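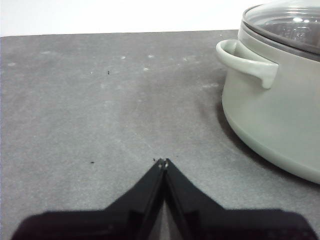 Ticket 3447 - Green pot, lid rattles + handle gets hot
Status: open, waiting on parts
Opened by: Gemma Greenwood
Assigned: Krum Vukadinović
Site: Miststead, shared kitchen, 2nd floor

Problem
Big sage green pot, the one with the glass lid. Lid rattles like mad once it boils, water spits out on the handle side. Left handle way too hot to grab bare handed. Two people complained this month. Pot otherwise fine, no leaks.

Log

8:40 am, Gemma
Put it on the gray table by the wall so it's out of the way. Please don't cook in it till Krum has looked. Soup for tonight goes in the two small ones.

9:15 am, Krum
Which burner was it on? And how full?

9:20 am, Gemma
Back left, the big one. Full nearly to the top I think, it was Phyllis's barley thing.

10:05 am, Krum
OK had a look. Tried lid from the other pot, doesn't fit, too small. Put the right one back. Metal rim on the lid feels a tiny bit bent on one side, can rock it with a finger. Prob got dropped in the sink at some point. Glass is ok, ran a nail round it, no chips.

Handles both tight, no wobble. Heat is likely the burner being too wide for the base, flame comes up the side. Will test.

11:30 am, Krum
Test 1: back left, high, half full. Rattles, left handle hot in a few min.
Test 2: front right, medium, same water. Hardly any rattle. Handle warm, could hold it w a thin towel.
Test 3: front right, medium, lid turned half way round. Same as 2.
So burner is most of it. Bent rim is the rest.

11:50 am, Fatima Zulu
Can you bend the rim back?

11:55 am, Krum
Not going to try, don't want to crack the glass. Emailed Stovura for a new lid, gave them part no. 607 off the old order sheet.

2:10 pm, Phyllis Penrose
Sorry, the barley was me. Filled it too high. Can I have it back for Thursdy lunch or no?

2:25 pm, Krum
Yes ok to use, with rules:
- front right burner only, medium max
- leave a good gap at the top
- mitts on for both handles
- lid off before you carry it

2:40 pm, Gemma
Taped the rules up by the stove. Mitts are in the top drwaer, not the hook.

4:30 pm, Krum
Stovura replied, lid is on back order, July at the earliest. Leaving this open til it shows up.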